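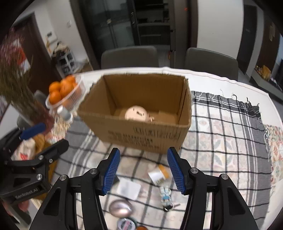 I got to Clemstead a little after nine in the morning with a bad cup of gas station coffee and very low expectations, and I left at dusk with a notebook so full I'd started writing inside the cover. If you like old country churches even a little bit, put the October open house on your list. I'm already planning to go back!

The church sits on a rise just past the edge of town, white clapboard, plain as a shoebox, with a steeple that looks slightly too tall for it. Most of the year you can only get in for Sunday services. On the open house day they unlock everything — sanctuary, belfry, the basement kitchen, the record room, the little parsonage next door — and you wander where you please with a folded map they hand you at the door.

I started in the sanctuary while it was still quiet. The congregation first met in a grain warehouse by the railroad siding, borrowed on Sunday mornings and swept out the night before. According to the session minutes (more on those below, I could go on for pages) the founding members argued for two full years over where to build. One group wanted to be near the depot. The other wanted to be up the hill, away from the saloons. The hill people won, but the depot people got to choose the pews, and they chose curved ones, ordered from out of state and far more expensive than anybody had planned on. They're still there, oak, dark as molasses, with little racks on the back for the communion cups. Sit in one near the side aisle and you can feel how the floor slopes toward the pulpit.

The windows surprised me. I expected the usual memorial glass, lilies and lambs and so on, and there are a couple of those on the north wall. But the south windows are just squares of pale amber and green, set by a local glazier after a hailstorm took out the originals. The church couldn't pay for pictures, so they got color. By mid-morning it was all over the floor and up the sides of the pews, and a bunch of us simply stopped talking.

From there I climbed to the belfry, two flights and then a ladder. Wear real shoes. The bell weighs 787 pounds, and the number is chalked right on the beam beside it, apparently by whoever hauled it up there. It came by rail and then by ox team, and the minutes record a payment for "one yoke broken." They let you ring it once each. I rang it, felt it in my teeth, and came down the ladder grinning like a kid.

The record room is a closet off the choir loft, really, with one window and a table. This is where I lost most of my day. The older session books are laid out under clear covers so you can turn the pages, and the handwriting in the first volume is beautiful. The second clerk's is terrible. What I love about session minutes is the mixture: a solemn paragraph admitting new members, then a complaint about the stove, then a dispute between two farmers over a fence, settled by the elders "with prayer and a tape measure." There's a whole page on whether the organ was a worldly instrument. It passed narrowly, and the very next entry is a request for money to fix the organ.

Membership rose and fell with the railroad. The highest count in the books is 311, the year the shops were running two shifts, and after the shops closed you can watch the names drop away page after page, each one marked "dismissed by letter" to some other town. I found that harder to read than I expected. Someone had penciled a small cross next to a few of them, and there's no key, so I have no idea what it meant. If anyone reading this knows, please write to me.

Several of the family names in the baptism register turn up on the street signs when you drive back down the hill. Marchuk is one. The Marchuk family farmed the quarter section behind the church and gave the land for the cemetery, and the lane that runs along it still carries the name. Walk it if you have time. The stones at the top of the slope are the oldest, local sandstone, a good many of them worn nearly smooth, and from up there you get the steeple, the grain elevator and the river all at once.

Lunch was in the basement: chicken and noodles over mashed potatoes, green beans, rolls, and seven or eight kinds of pie. The noodles sat in big pans over Sterno and stayed properly hot right through the second rush. I had the sour cream raisin pie on the advice of the lady ahead of me in line, then went back for rhubarb, purely for purposes of comparison. Rhubarb by a nose. You pay what you like in a coffee can, and the money goes to the roof.

About that roof. The big project right now is the steeple, where water has been getting in behind the louvers for years. They've put up a display in the fellowship hall with pieces of the old framing, and you can push your thumb into one of them like cake. The goal for this phase is 500 new cedar shingles on the lowest skirt of the steeple, each sponsored one by one, and you can write a name on the back of yours before it goes up. I wrote my grandmother's. She was a Methodist, but I think she'd let it pass.

The afternoon ended with a hymn sing, no program, people just calling out numbers from the old red hymnals. The organ wheezes on the low notes and nobody minded. There were maybe a few dozen of us by then, visitors mixed in with members, and an alto behind me who knew every verse of everything. I don't sing well and I sang the whole hour.

A few practical notes for anyone thinking of going. Parking is on the grass on the west side and gets soft after rain. The sanctuary and basement have a ramp, but the belfry and the record room don't, and I wish the record books could be brought downstairs for part of the day. Photographs are fine everywhere except over the session books, so bring a pencil and paper. I shot most of a roll on my old Mikon and have no idea yet how the windows came out. The parsonage closes an hour before everything else — I missed it completely, being up to my elbows in fence disputes, and I hear the kitchen still has its original pump.

The bookstall by the front door sells a stapled history of the congregation with a fold-out map of the early circuit. Get one on your way in, before lunch. They were down to the display copy by the time I asked, and I've got my name on the list for the next printing.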